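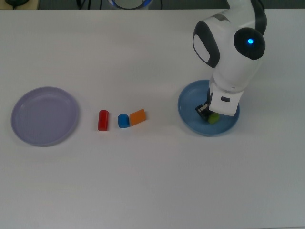
**Steinbach Learning Center Adds Sorting Tables to Its Early Years Program**

23/04/2022

The Steinbach Learning Center has extended its early years program with a set of tabletop sorting activities for children entering preschool. The materials were selected by program coordinator Thitima Mahawong and consist of plain colored blocks and shallow plates, set out on a white table.

Each activity begins with a small number of pieces, such as a red cylinder, a blue block and an orange block, placed between two plates of different colors. Children are asked to move the pieces onto the plates by color, by shape or by a rule they choose themselves. Staff record the rule in the child's own words.

The Center purchased 300 blocks and 80 plates for the program. Funding was provided by the Skemonholm Education Fund, which also covered the cost of new tables in 2 classrooms. Groups are limited to four children per table.

"The plates give each child a clear place to put things, and the white surface keeps attention on the pieces," said Ms. Mahawong. "We wanted materials that could be set out in a minute and put away just as fast."

A trial of the activities was held in February under the direction of Arne Fuchs, head of the preschool department. Following comments from teachers, written instructions were shortened to a single page and the number of pieces used in the first session was reduced.

Families of enrolled children may borrow a take-home set from the front office for up to two weeks. Sets must be returned complete and clean. Questions about the program should be directed to Rainer Kramer in the enrollment office.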